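Folding crinkle-weave hand towels so the ends stay square

Household & Laundry > Linens

Posted by gellalora_flat
I have 20 crinkled cotton hand towels, grey-blue, bought in July. Flat size is 50 x 37 cm after the first wash. I fold them lengthwise, then across, and stack them on an open shelf. Within a day the stack leans and the folded ends fan out. Smooth towels of the same size on the same shelf do not do this. Is there a fold that holds, or do I need to press them first? I would prefer not to iron, as it takes the texture out.

3 replies

Pornthip Sukprasert
Do not iron. The crinkle makes the cloth springy across the ridges and fairly stable along them, so the order of folds matters more than pressing.

Lay the towel on a hard, flat surface. A bed or a padded board lets the layers shift. Fold once lengthwise, with the ridges running along the fold, and smooth it with the side of the hand from the center outward. Do not pull on the corners. Crinkle weave stretches unevenly, and a pulled corner will creep back later.
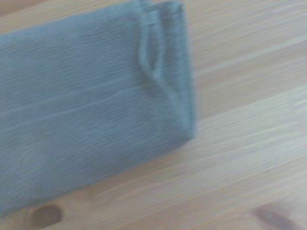 Then bring one short end in by a third and tuck the other end into it. The tuck takes up the spring in the layers. Check the folded end before stacking: the layers should line up to within 2 mm or so. If one sits proud, open the last fold only and redo it.

Stack with the folded ends alternating left and right. The folded end is thicker than the open one, and a stack with all of them on the same side will lean. I keep mine to eight high.

Nygård
Agree on alternating. I would add that drying matters. Mine come off the line with a peg mark that never folds flat, so I now dry them over a rail. A lower spin speed also helped.

andov
just roll them. takes half the time and you can put them in a basket

gellalora_flat
Refolded all of them with the tuck and alternated the ends. Straight so far after more than a week. Rolling will not work on this shelf, it has no front lip.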